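Ticket 3480 - Play food set, paint coming off on plates
Status: Open, waiting on supplier
Opened by: Kiều Trương
Assigned to: Hryhorii Zhuravel
Product: Wasano play food, market set, with serving plate
Category: Finish / surface

Kiều Trương, 8:50 am
Two of the plates from the May delivery have yellow marks on them after being packed with the fruit and vegetables. The marks are on the inside of the rim, where the banana sits when the set is boxed. I tried a damp cloth and most of it came away, but there is still a faint line on one of them. The plates are the plain taupe ones. I have not seen any green or orange marks so far.

Hryhorii Zhuravel, 9:25 am
Thanks. Can you tell me which carton these came out of, and whether the tissue sheet was between the plate and the food? The sheet was left out of one run last year and we had the same complaint then, also yellow only.

Kiều Trương, 9:40 am
Carton label says Hamarus warehouse, lot 570. No tissue in either box. I opened a third box from the same carton and that one had the tissue and a clean plate.

Hryhorii Zhuravel, 10:15 am
OK. Please do the following with the third set and write down what you get:

1. Wipe the banana with a dry white cloth, pressing about as hard as you would to dry a dish. Check the cloth.
2. Do the same with a cloth dampened with plain water. No soap yet.
3. Do the yellow pepper the same way, then the green, then the orange. New cloth each time.
4. Put the plate under a desk lamp and look along the ridges in the bottom. Color collects there before it shows on the rim.

Kiều Trương, 11:30 am
Results:
Dry cloth - clean on all four pieces.
Damp cloth - light yellow from the banana, a trace from the yellow pepper, nothing from green or orange.
Plate ridges - clean.

Antonina Ostapchuk, 1:05 pm
Adding myself because Lysenko bought 50 of these sets for their preschool rooms and I have to tell them something today. Is this a safety question or only a looks question?

Hryhorii Zhuravel, 1:20 pm
I don't know yet. The yellow is a different paint from the other two colors and I have asked Arkon for the batch sheet. Until we have it, tell Lysenko to keep the sets boxed. If they have already handed any out, they should take back the banana and the yellow pepper. The plate can be washed and kept.

Antonina Ostapchuk, 1:35 pm
Sent. They also asked which pieces are in the set, as their invoice just says "market set."

Hryhorii Zhuravel, 1:50 pm
One plate, one banana, three peppers (yellow, green, orange). Same pieces as here:
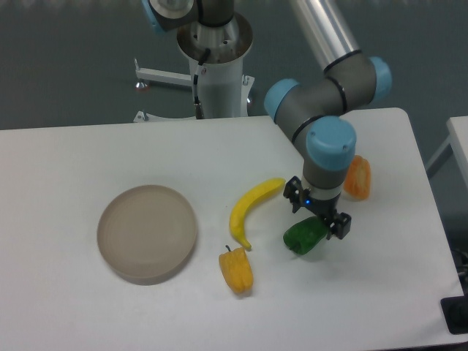 Next steps
- Kiều: set lot 570 aside and put a hold label on the shelf. Keep the two marked plates as they are, no more wiping.
- Hryhorii: chase Arkon for the batch sheet if it is not in by 4 pm.
- Antonina: find out how many sets Lysenko has opened.
- Replacement tissue sheets are on order. They come in packs of 2,000 so one pack will cover us.

Kiều Trương, 2:45 pm
Hold label is on. The marked plates are in a bag in the returns drawer with the ticket number on it.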